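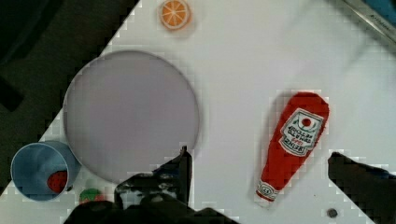 Hardness comes first, the engineer said, and the detergent label comes last. "If I don't have the water report, I can't tell you anything useful about the film on your plates."

The conversation took place at the Iser office on 11 June 2018 and covered commercial dishwashing: softening, rinse temperature, dosing and drying. Iser services undercounter and hood machines for cafeterias and small restaurants. The engineer has worked on both types and spent most of May on callouts for white film.

Most of those callouts ended at the softener. "The salt was there. The regeneration was set for a volume the kitchen passed long ago. Resin runs out in the middle of the lunch service, and the last racks get raw water." Iser now sets regeneration from a meter reading. The old timer settings are left in the logbook for comparison.

Film is either mineral or detergent residue, and the two are treated differently. Mineral film dissolves in a mild acid. Residue wipes off with plain water. The engineer does the acid test first, on one plate, before opening the machine. "A lot of people turn the detergent up when they see film. If it was residue, now it's worse. If it was lime, nothing changed and the bill went up."

On rinse temperature, the engineer works to 80 degrees Celsius at the rinse arm and measures it there. The display reads the boiler, and the pipe between the two loses heat. On one Brivia hood machine the difference was 6 degrees. The pipe run was later insulated and the display offset entered in the service menu. 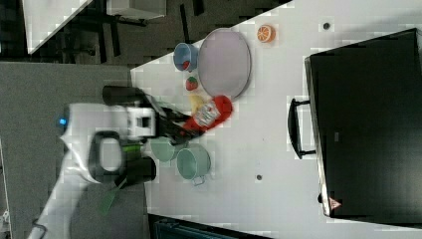
Pulton takes a different view of rinse aid, and told us that dosing should be fixed at installation and left alone. The engineer disagrees in part. "Fixed is fine if the ware is fixed. Change from china to plastic and the water sheets differently. You have to go back and look at it."

Plastic is the harder case for drying. It holds little heat, so the water left after the final rinse does not flash off the way it does from china. Iser recommends 15 minutes of open rack time for plastic in a ventilated room and 30 where there is no extraction. Stacking before that traps water between the pieces.

"Don't towel them. You've just sanitized the surface and now you're rubbing a cloth on it."
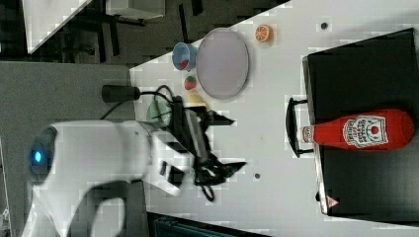 Rack loading was the last topic. The engineer asks kitchens to face all plates toward the spray and to keep one slot free at each end. Shape decides much of the rest. A round plate with a slightly raised rim, like the light gray one on the table, drains well on edge and badly when flat, as the rim holds a shallow pool. Cups go upside down on a slope. A cup on its side, as the small blue one seems to be, would keep water in the lower wall through the whole rinse. Kļaviņa supplies racks with an angled base for this, and Iser has used them on its last several installations. The angled base costs some height under the hood, so the engineer checks clearance with the tallest glass before ordering.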